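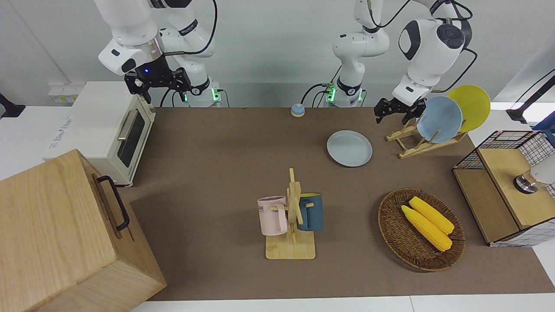 I have been meaning to write about plates for weeks, and I know how that sounds. It started when we moved into the flat at Skellside in August with two boxes of crockery that had belonged to various people at various times, nearly all of it chipped, and I decided I was going to be a grown-up and own plates that I liked. I wanted colours. I'd had years of white and I was bored stiff of it. What I had in my head was a soft blue one and a proper yellow one leaning together in a wooden rack, the blue in front and the yellow peeping out from behind, and I could look at that every morning for the rest of my life, I think. Add a third in that greyish blue and I'm done, that's my whole personality sorted.

Ayman (Chidiac, he of the terrible sourdough) thinks this is ridiculous and that plates should be white so you can see the food. We have had this argument at least 12 times. My answer is that I can see my food perfectly well, thank you, it's the beans on top.

Anyway, the rack. I used to have one of those wire things with a plastic tray underneath, and the tray grew a sort of pinkish slime however often I scrubbed it. So when I spotted a wooden one in the window of Zillwood, just the plain pale kind with slats, I went straight in. I'd always assumed wood and water was asking for trouble, but Shengli has had hers for years and she gave me the routine, which I'll pass on because it has worked for me so far. Wipe it down at night. Stand it on its end once a week so the underneath gets some air. A bit of mineral oil every couple of months, rubbed in with an old sock, and leave it till morning before you put anything back.

She also told me to stop cramming it. I'm a crammer, I'll admit it! I used to wedge bowls in on top of plates and then mugs on top of the bowls, and nothing in the middle ever dried. Now it's plates only, and mugs go upside down on a tea towel next to the sink. It does mean I have to put things away more often, and I grumbled about that for a good week.

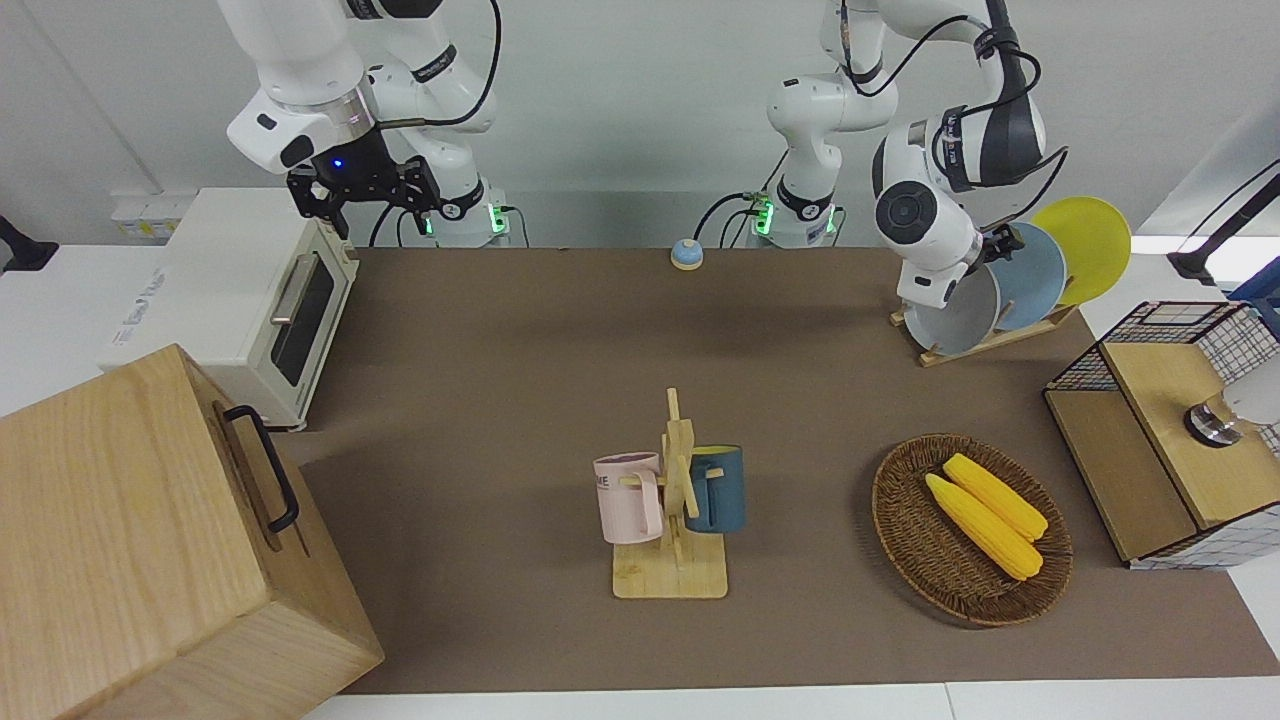
The other thing I changed was where it all lives. In the old place the rack was by the sink and the plates were in a cupboard right across the room, above the fridge, which I can only reach on tiptoe. So of course the cupboard never got used and the rack was permanently full. This time I thought about what I do when I'm hungry, and what I do is make toast. Toast, cheese on toast, leftover pizza, those little frozen spinach things. Everything comes out of the toaster oven. So the oven has gone at one end of the worktop and the rack at the other, with a clear bit between them where I can put a plate down flat and load it up, and I've stopped eating standing over the sink off a bit of kitchen roll. Most days.

I put an old brown desk mat down on the clear bit too. It was Weidong's, he was throwing it out, and it stops the plates clattering (we've got thin walls and a downstairs neighbour who goes to bed very early). It doesn't go under the oven, obviously, just the part where the plates land. Crumbs show up less on it than I'd like, so I have to run a hand over it to check.

Things I haven't solved: pan lids. Where do people keep pan lids? I've got six and only four pans, and I'm frightened to get rid of any of them. At the moment they're in the bottom of the wardrobe in a carrier bag. Kaiwen suggested a magazine file stuck to the inside of a cupboard door, and I might try that once I find one that's wide enough for the big one.

I'm also still looking for bowls to go with the yellow. There was a set at the Skenisley market last weekend that was nearly right, but one had a crack in the glaze and the man wouldn't split them up. If anybody sees a decent mustardy one, about cereal size, leave me a comment and I'll go and get it.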